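Returns Handling in a Small Mail-Order Business: A Study of Lillamum
Student project report, Department of Business Administration
Supervisor: Ojārs Vanags 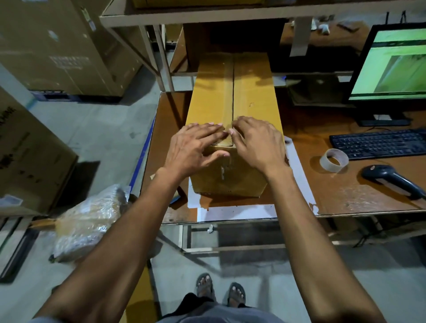
1. Background

Lillamum sells children's bedding and nursery textiles by mail. The company owns no stores and ships all orders from one warehouse in Junberg. Customers may send goods back within the period stated on the order form, and the cost of return postage is shared between the company and the customer. Management asked the project group to find out why customers return goods and which of those returns could be avoided.

The group limited its work to domestic orders. Returns from foreign customers pass through an outside agent, Prundero, and are recorded in a different way.

2. Method

The company provided order records for a sample of 2000 shipments sent out in February. Return slips were matched to these records by order number. Customers fill in the slips by hand, and a number of them gave no reason or gave more than one. Where two reasons were marked, the first was used. Slips that could not be matched to an order were set aside.

A short questionnaire was also sent to customers in the sample. The group received 1031 completed forms. Interviews were held with 4 employees in customer service and order handling.

3. Findings

The most common reason for return was size. Customers ordered sheets and mattress covers that did not fit the crib they owned. The catalog gives measurements in the text, but the order form uses only the words "small," "standard" and "large." Several respondents wrote that they had assumed "standard" meant the same thing for every product line.

Color was the second reason. Complaints were concentrated in the Galindo range, where the printed catalog and the website show different shades for the same item number.

Damage in transit was a minor reason. Employees had expected it to rank higher, and the group checked the slips again before accepting the result. Damaged goods are usually reported by telephone - these calls are logged separately and may therefore be missing from the slips.

4. Recommendations

The group recommends that measurements be printed on the order form next to each size name. Item photographs for the Galindo range should be replaced so that both sales channels use the same ones. The telephone log and the return slips should be kept in one register.

5. Limitations

The sample covers a single month and does not reflect the fall season, when gift orders are more frequent. Customers who kept an unsuitable item without complaint do not appear in the return data, although almost 2 percent of questionnaire respondents reported having done so. The cost of handling each return was not calculated, as the company does not record working time by task.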